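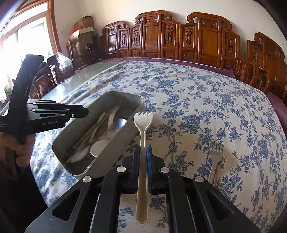 The cutlery tray on the dining table, with the blue floral cloth.

Readers of this journal will recall that the household undertook in June to review the contents of every kitchen drawer. The review has now reached the cutlery, and the present entry records the decisions made.

Chopsticks, spoons and paper napkins will share one gray metal tray, to be carried to the table at mealtimes. Wooden chopsticks are to lie lengthwise. Stainless steel forks will be set out by hand at each place. White plastic forks remain permitted for picnics and large family lunches, although the supply had grown to more than 200 and has been reduced to 34.

The cream tablecloth with the blue vines, purchased in Ulstead, is retained for daily use. It does not quite reach the end of the glass tabletop -- a longer one was considered at the Lillard store and declined at $129. The carved chairs are unaffected by this review, apart from the dusting of their backs, a task that continues to take most of a Saturday morning.

The drawer beside the stove will be addressed next. It holds 9 vegetable peelers, and a separate entry will be required.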